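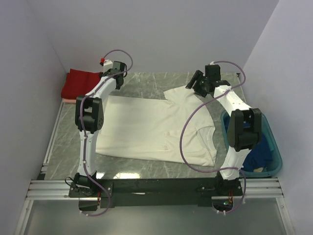

Unit 4: Opening weekend and the theatrical run

Reading for this unit: the Portela case packet, pages 2 to 24. Bring the packet to class. The worksheet is due before the December break.

Terms

Gross is the total paid for tickets. It is the number that gets reported, and it is not what the distributor receives. Theaters keep part of every ticket, and the split is set in the booking contract.

Rental is the distributor's share of the gross. When we talk about a film earning back its cost in theaters, we compare cost to rental.

Per-screen average is the gross divided by the number of locations. The name is old and a little misleading, as one location may show the film on several screens.

Drop is the percentage fall from one weekend to the next. A film that opens small and drops slowly can pass one that opened big.
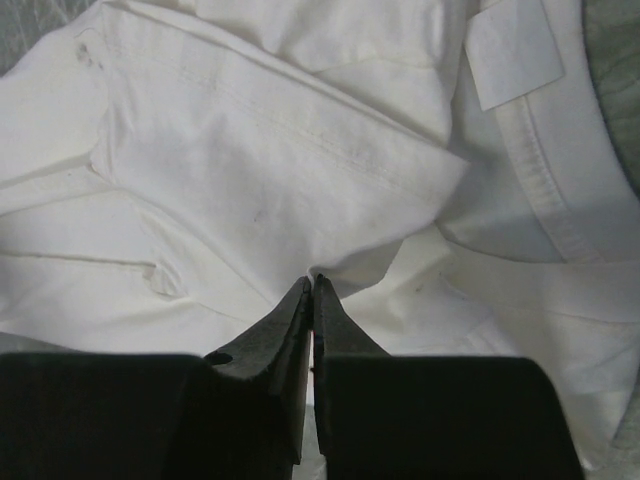 The Portela case

Portela is a small distributor with two releases in the packet. Cilar, a family adventure, opened wide. Wirden, a drama, opened in 2 theaters and added locations week by week.

Work out Wirden first. On its opening Saturday, one theater sold 745 tickets across all showings and the other sold 89. The average hides that gap completely. Portela's sales team quoted the average to other theaters when booking the second week, and several of those bookings did poorly.

Cilar had a different problem. The advertising was bought to support one weekend - most of it ran in the final days before release - and there was little left when the film needed a second push. By the third weekend many theaters had cut it to matinees. A film on matinees only still counts as a full location in the reports, so its location count looked healthy for longer than it should have.

Plarnier, the theater chain in the packet, kept Cilar at full showings longer than its competitors did. Look at the contract on page 24 and find the clause that explains this. It concerns the minimum run.

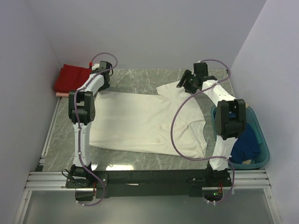 Does a weak opening weekend mean a film has lost money?

The opening alone can't tell you. You need the production cost, the advertising cost, the rental terms, and the income from home release and foreign sales. Some of that is never made public.

Worksheet

1. Define gross and rental in your own words.
2. Give the Saturday average for Wirden and say what it leaves out.
3. Name one change to Cilar's advertising schedule and what it would have cost elsewhere in the plan.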